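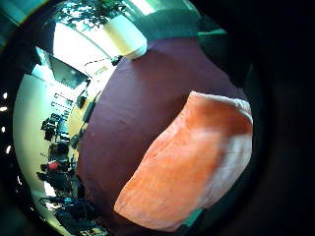

Laser hair removal on lower legs, how long before I can go back to the gym?
Imtiaz Matubbar
Feb 18, 2026

I had my second laser session at the Munshi clinic in Drenport yesterday, both lower legs. The girl at the desk said to "take it easy" but I forgot to ask what that means. I paid 614 for the package and I don't want to mess it up. Can I do spin class tomorrow? My calves are a little pink and bumpy, no blisters or anything.

Liam Hanrahan
I do mine at the same place! They told me no sweating for 24 hours, and no hot tub or sauna either. I usually wait two days anyway - leggings on fresh laser skin are miserable. Wear loose pants, put on plain aloe, and don't scrub. The little bumps were gone by day three for me. Call them if it starts to blister or gets worse though, they're pretty good about picking up the phone.

Plesotus
went running same night once, itched like crazy, wouldn't do it again. also sunscreen!! my last session was in August and I skipped it, got brown patches on one shin that took up to 100 days to fade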